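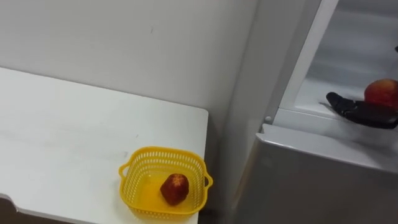

Pondwood, Monday, just gone 5 in the morning. Fog on the back straight. Young-sook Woo is under the car again.

The car is a Prollano, the two-door, the one most people forgot about the minute it left the showroom. She bought it with a dead gearbox and a boot full of someone else's wheel nuts. Paid too much. Says so herself.

"I wanted something light that I wouldn't cry over," she says from somewhere near the diff. "Then I cried over it anyway."

Nine months on, it's a proper hillclimb car. Stripped doors, fixed-back seat, a cage welded up at Shek, the little shop behind the tyre place in town. Engine's still close to stock – she'd sooner spend on brakes. The colour is a sort of tired green and she has no plans to fix that.

Pondwood is short and mean. Two hairpins, a blind crest, then a long left that tightens just when you've decided to be brave. Her best run so far is 46 seconds flat. She wants a 45. Everyone in her class wants a 45.

First run, cold tyres, messy. Wide at the top hairpin, a bit of gravel, a word I can't print. The second is much better. You can hear it from the paddock, that flat hard note hanging on through the crest where last year she lifted. She dosen't lift now.

46.2. She looks at the slip, folds it, puts it in her glove.

Front end's pushing, she reckons. Softer bar, maybe a touch more toe. The Flolia dampers went on last week and she's still learning the clicks, writing every change on masking tape stuck accross the dash. Half of it is illegible.

By lunch the fog's gone and the queue is ten cars deep. She's back underneath, asking for the 13 mil socket.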